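Speaker notes — "The arm that did not let go"
Teemu Saarela, 18 October 2019
Talk for the Wadulby automation evening, second slot after the break

Slide 1. Title
Say hello. Thank Vilho Kiiskinen for the invitation, and for reading the first version of these notes. Speak slowly. The room has a bad echo and my accent does not help.
Remind people that questions can come at any time, but the long ones I prefer at the end.

Slide 2. What we do
We run a two-arm sorting cell in our workshop. Repair supplies go from one holder to another, and the arms put them where the next person wants them. The work is light. The control program is called Aris and we wrote most of it ourselves. The gripper controller is from Cordeiro, a small firm that also makes our cable sets.
Do not spend more than one minute on this slide. Last time I lost the audience with the network drawing.

Slide 3. The fault in one sentence
In April, one gripper kept its fingers closed after the program had told it to open, and the arm moved away with the object still in the fingers.
Pause. Let them read it.
The sentence sounds harmless. The arm pulled a rack along with it, the rack hit the other arm, and the second arm did not stop either. It took a person with a hand on the red button. That person was me, and I was slow. I was looking at the screen and not at the table.

Slide 4. How the cell is used
Explain the layout before going to the log, or the log means nothing. One holder is a rack with bars and the other is a low open tray. Things go into both. The bars are the important part for this talk — a finger that is not fully open can catch on a bar, and then the whole rack moves with the arm.

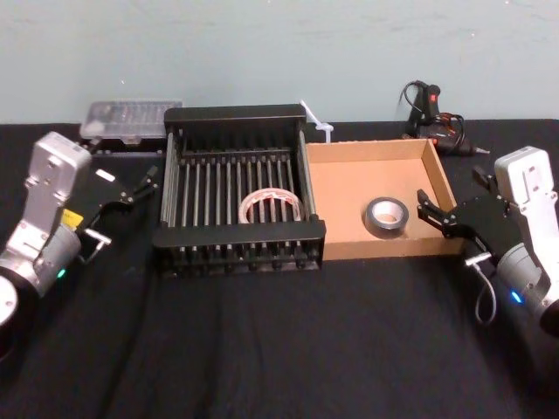
Two grippers, the dish rack and the cardboard tray.

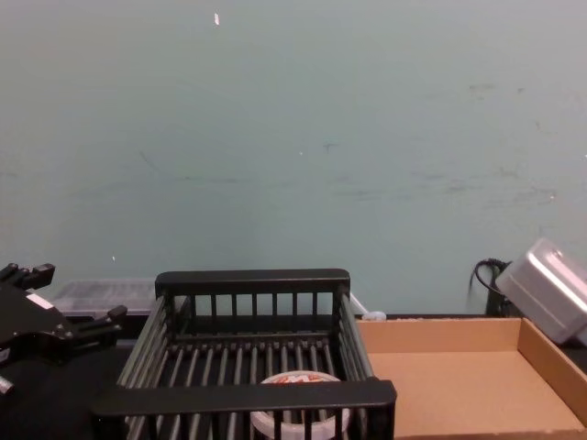

Slide 5. What the log said
The log was the most uncomfortable part for me. It said that everything was fine. Command "open" sent, command "open" received, next move started. We had 1,032 cycles in the log for that period, and in 266 of them the controller had answered "received" before the fingers had reached the open position. In almost all of these cycles the fingers opened a little later and no harm was done. Cycle 477 was the one where they did not open at all.
Explain the word "received" carefully. We read it as "done". The manual says clearly that it means the message has arrived. I had read this page. I even had a paper marker in it.

Slide 6. Why the fingers stayed closed
Two causes came together.
First, the motor current limit for opening was set too low. Vilho had lowered it when we tested with very soft objects, and we did not put it back. It was written in the notebook but not in the settings file, so after the next restart we believed that the normal value was loaded. It was not.
Second, the cable to the gripper was pulled tight when the wrist turned to its far position. The voltage dropped a little there. With the normal limit the gripper can live with this. With the low limit it could not open.
Say clearly that I do not blame Cordeiro. Their part did what the manual says.

Slide 7. Why the second arm did not stop
This is the part I want people to remember, so take time.
Each arm had its own contact check, and each check looked only at the joints of its own arm. When the rack pushed against the second arm, the push came from the side and it was slow. The joint values changed so little that the check took it for normal load. The limit was made for a fast hit.
We had tested fast hits many times. We had never tested a slow push. When I asked in the team why, the answer was that a slow push did not look dangerous. I had the same opinion until I saw how far the rack could travel.
(If somebody asks about injury: no person was hurt. One finger pad was torn and one rack was bent. Do not make it sound bigger than it was.)

Slide 8. What we changed
There are 4 changes. Read them from the slide, do not explain each one for long.
The program waits for the measured finger position, and it does not move on the word "received".
If the position is not reached in time, both arms stop. Before, only the one arm would have stopped.
The current limit is written to the log at each start, and the start is refused when it differs from the settings file.
The slow push test is now part of the Monday — no, change this on the slide to "weekly" — check. Vilho does it by hand with a padded stick.

Slide 9. What is still open
The waiting makes every cycle longer. The people who use the cell have noticed and they are not happy. Woren, our partner who receives the sorted parts, has asked if we can switch the waiting off for light objects. My answer is no for now. The object in cycle 477 was light too.
The cable is also not solved. We gave it more length, and now it hangs lower. I do not like a loop close to the table. If anybody in the room has a good way to lead a gripper cable on a wrist that turns this much, I would be glad to hear it in the coffee break.

Slide 10. Thank you
Put the mail address on the screen and leave it there.
Offer the shortened log to those who want it. Ask Vilho first if the notebook page can be included.
Spare time: show the finger position curve from cycle 477 next to a normal one. Skip it if we are late.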